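About Prandell
Mixed fruit, packed by the bag
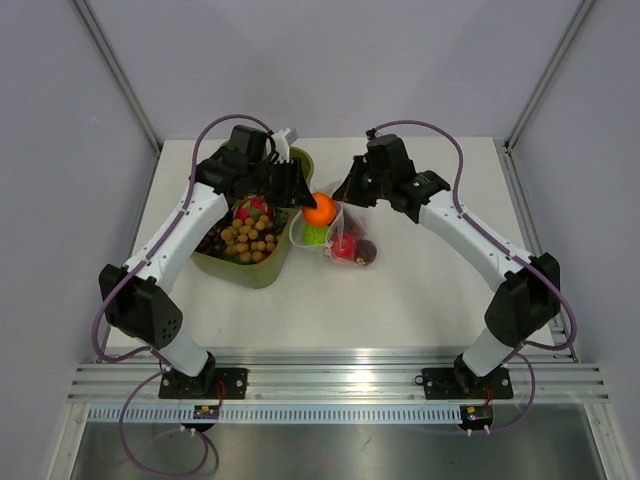

Can different kinds of fruit be packed together in one bag?
Most kinds travel well together for a short distance, provided that the firm fruit goes in first and the soft fruit is added last. Grapes and ripe berries are better packed separately when the bag will be carried for more than an hour.

Prandell prepares mixed fruit for offices, schools and residential homes. The company was established by Helmut Seidel, who had supplied apples and pears to school kitchens and was regularly asked whether he could send a little of everything instead. The first mixed bags went out in February of the following year, to two schools on the same street. Today the company serves 54 regular customers and packs fruit 52 weeks a year, public holidays included.

Our range
The standard bag contains apples, oranges and whatever stone fruit is in season. Customers may add grapes, longans or dragon fruit from the extended list, which is revised each month by our purchasing manager, Nicanor Aravena. Longans are sold by weight and grapes by the bunch. Dragon fruit is sold singly and should be ordered two working days ahead.

Bananas are supplied in a box of their own and are not included in any mixed bag.

How we pack
Fruit is sorted into open bins before packing begins. Each piece is checked for bruises, splits and soft spots, and anything doubtful is set aside. Small marks on the skin that do not affect the flesh are accepted - our customers are informed of this when they open an account. Bags are filled on a flat, clean surface, with the heaviest fruit toward the bottom, and are never filled so full that the opening cannot be closed without pressure.

Fruit that is sound but not suitable for sale goes to the kitchen at Getis, our neighbor in the same building, where it is used for compote and juice.

Our people
Henrik Oltmanns is managing director and is responsible for contracts with schools and public institutions. Nicanor Aravena is in charge of purchasing and seasonal planning. Joscha Lindemann manages the packing room and trains new staff in sorting and handling. Finn Gerlach answers questions about orders, deliveries and invoices. Helmut Seidel retired from daily business but continues to advise the company on apple varieties.

Orders and deliveries
The minimum order for new customers is two bags. Orders of 100 bags or more, for example for sports days and conferences, require a written agreement on the delivery time and place. Changes to a regular order are accepted until noon on the day before delivery. Reusable crates remain the property of Prandell and are collected with the next delivery.

Page last revised 2025-12-13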